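Changes to Guest Transfers and Day Excursions for the Coming Season

Dostuvholm Lodge wishes to advise guests and booking agents of several changes to the day excursion program, which take effect at the beginning of August.

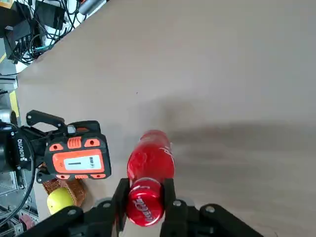 The principal change concerns the Stedalitz Wetlands half-day tour. Until now this tour has left the lodge at 8:30 a.m. and shared a vehicle with guests travelling on to the Kidier lookout. Following comments received over the past two seasons, the two groups will travel separately. The wetlands vehicle will leave at 6:15 a.m., and guests will reach the first bird hide while the morning is still cool. The lookout vehicle will keep the 8:30 a.m. departure.

Guests booked on the earlier departure will be offered tea, coffee and rusks in the main lounge from 5:45 a.m. A full breakfast will be kept for them on their return, and the dining room will continue to serve until 11:15 a.m. on those mornings. Guests who have a midday road transfer or flight should choose a different day for the wetlands tour, as the lodge cannot promise a return before 10:30 a.m. when the causeway is under water.

Price and inclusions

The wetlands tour will be charged at 955 per adult. The price includes the conservation levy, return transport from the lodge, the services of a licensed guide, the loan of binoculars and a light snack. It does not include gratuities or purchases at the Siriwardena craft market, where the vehicle stops for half an hour on the way back. Children under 12 will be charged 500. Children under six are not able to join the wetlands tour, but are welcome on the lookout drive at no charge when travelling with a paying adult.

The conservation levy, set at 200 per person, was previously collected in cash at the wetlands gate. It now forms part of the tour price and will appear as a separate line on the guest's account. Guests who drive themselves to the wetlands will still pay at the gate, and are reminded that the gate office does not accept cards.

Private tours

A private vehicle and guide may be reserved for either excursion. The supplement is 1,000 per vehicle, in addition to the individual tour price, and each vehicle seats up to six guests. Private departures can be arranged at any time between first light and 2:00 p.m. Photographers and serious birdwatchers may find this option more suitable, as the shared tour keeps to a fixed route and spends no longer than 20 minutes at each hide.

Requests for private vehicles should reach the reservations office at least two days ahead. Shorter notice will be honoured where a guide is free — guests are asked to speak with reception before dinner.

What to bring

Closed walking shoes are required on the boardwalk and will be checked before departure. The lodge also recommends a hat, a warm layer, insect repellent and a refillable water bottle. Neutral-coloured clothing is preferred in the hides. Drones may not be flown at any point inside the wetlands boundary, and the gate office will hold them until the vehicle leaves.

The boardwalk is level for its first section only. Beyond the second hide there are steps without a handrail. Guests with limited mobility are invited to contact the lodge before arrival so that the guide can plan a shorter visit; the tour price is unchanged in these cases.

Existing bookings

Reservations confirmed before the publication of this newsletter will be honoured at the former price. They will be moved to the new departure time unless the guest asks otherwise. Those who would prefer not to travel early may transfer to the lookout drive, and any difference in price will be credited to their account at the lodge.

Cancellations made by 6:00 p.m. on the evening before departure carry no fee. After that hour the tour will be charged in full, except where the lodge itself cancels because of weather or road conditions.

Booking agents should replace their current rate sheets with the revised version, available from the reservations office on request.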